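Status: usable, schema frozen as of April. Corrections are still accepted. See the note on units before merging this with any older export.

# Skivar

Wash and shrinkage records for flat cotton goods (towels, sheets, pillowcases), compiled from the commercial laundry in Teltdale and released as plain CSV.

## Contents

- `items.csv` - one row per tagged item
- `cycles.csv` - one row per item per wash cycle
- `measure.csv` - length, width and dry mass at each measuring point
- `programs.csv` - wash and dry programs referenced by `cycles.csv`
- `tools/` - two scripts, one to validate and one to join

The set covers 200 items and 29 wash programs. Every item has a measurement at intake. Later measurements exist only where an item came through the measuring table, so gaps are common and are left empty.

## Fields

| Field | File | Type | Notes |
|---|---|---|---|
| `item_id` | all except programs | string | stable, never reused |
| `class` | items | string | `towel`, `sheet`, `pillow` |
| `weave` | items | string | `terry`, `plain`, `percale`, `unknown` |
| `supplier` | items | string | `pristach` or `other` |
| `program_id` | cycles, programs | string | join key |
| `cycle_no` | cycles, measure | integer | 0 is intake |
| `len_mm`, `wid_mm` | measure | integer | flat, hem to hem |
| `mass_g` | measure | integer | after conditioning |
| `flag` | measure | string | see below |

`weave` was taken from the purchase record where there was one. It was not checked under magnification. Treat `percale` and `plain` as one group unless you have a reason to separate them.

## Measuring procedure

1. Condition the item on an open rack for 18 hours.
2. Lay it on the table, face up, tag at the lower right.
3. Smooth by hand from the center outward. Do not pull on the hems.
4. Read length at three points and record the median.
5. Read width the same way.
6. Fold, weigh, and return the item to its bin.

Terry is harder to measure than sheeting. The pile hides small folds, and a fold left under the rule shortens the reading. Repeat readings on terry disagree more than repeat readings on plain weave, and the difference is larger in width than in length. Items with a decorative border were measured clear of the border.

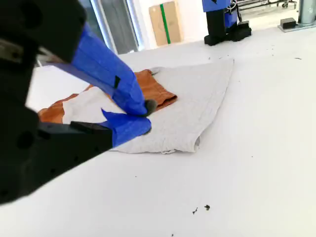
## Flags

- `hem` - hem damaged or resewn, length not comparable with earlier rows
- `tag` - tag unreadable, identity taken from bin position
- `damp` - conditioning cut short, mass not reliable
- `edge` - edge curled and would not lie flat

A row can carry more than one flag, separated by a semicolon. Unflagged rows have an empty string, not `NA`. Seven items lost their tags completely and were retired. Their rows are kept up to the last confirmed cycle.

## Known problems

- **Units.** Exports made under the old name, Pacheco, stored length in half-inches. The column was called `len` with no suffix. The validator rejects these files, but a manual merge will not warn you.
- **Supplier.** Pristach items are heavily represented among the towels and nearly absent among the sheets. Supplier effects and class effects can't be separated with this data.
- **Program drift.** The detergent dose was adjusted on several programs without a new `program_id`. The dates of the changes were not kept.
- **Retirement.** Items leave the set when they wear out, so high values of `cycle_no` favor the sturdier goods. Do not fit a wear curve to the pooled means.

## Usage

Validate first:

```
python tools/validate.py data/
```

Then build a joined table:

```
python tools/join.py data/ --out joined.csv --drop-flag damp
```

`--drop-flag` may be repeated. Without it, all rows are kept. The join is an inner join on `item_id` and `cycle_no` - rows with a wash cycle but no measurement are dropped from the output. Use `--outer` to keep them.

Shrinkage is not stored. Compute it against the intake row for the same item:

```
shrink_len = 1 - len_mm / len_mm[cycle_no == 0]
```

Negative values occur, mostly in width on heavy terry, and should be left in.

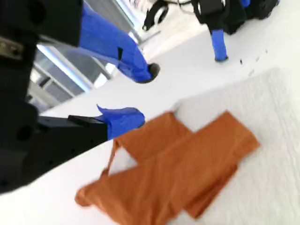

*By the Skivar maintainers, Teltdale*

## Corrections

Open an issue with the `item_id`, the `cycle_no` and the value you think is wrong. Corrections to `measure.csv` need the original sheet number, found in the `src` comment at the top of each block. We do not impute missing readings, and pull requests that fill empty cells will be closed.

## License

Data: CC BY 4.0. Scripts: MIT. Cite the repository name and the commit you used.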